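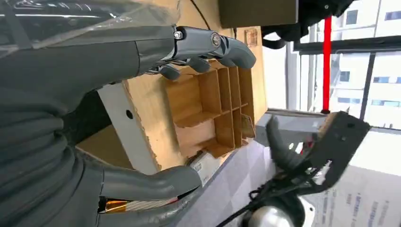 Sorting out a shared desk
My desk keeps filling up with cards, leads and small boxes. Is a compartment organiser worth having, or does it just hide the mess? 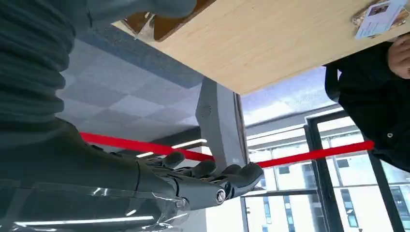 Posted by Rochelle Maihi in June

Worth it if you give each thing its own slot. Cards go at the back -- stood on edge, so you can read them. I had 42 in a drawer before that.

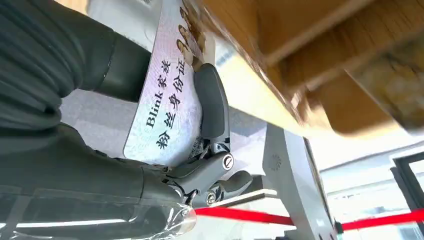 "Blink 家族" fan card

Merkness
Cardboard is fine to start with. Mine has lasted 3 years. Keep the laptop lead out of it and keep drinks on the other side.

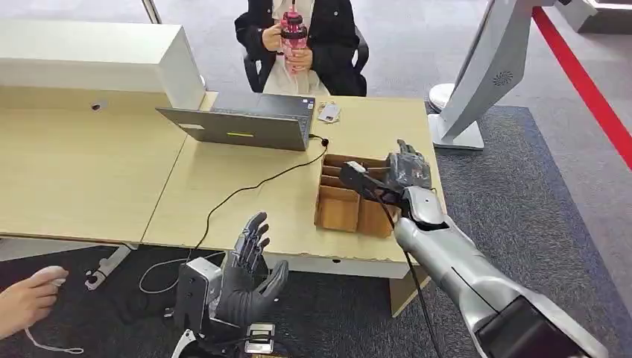
Other replies

Bilard
Just get a bigger desk.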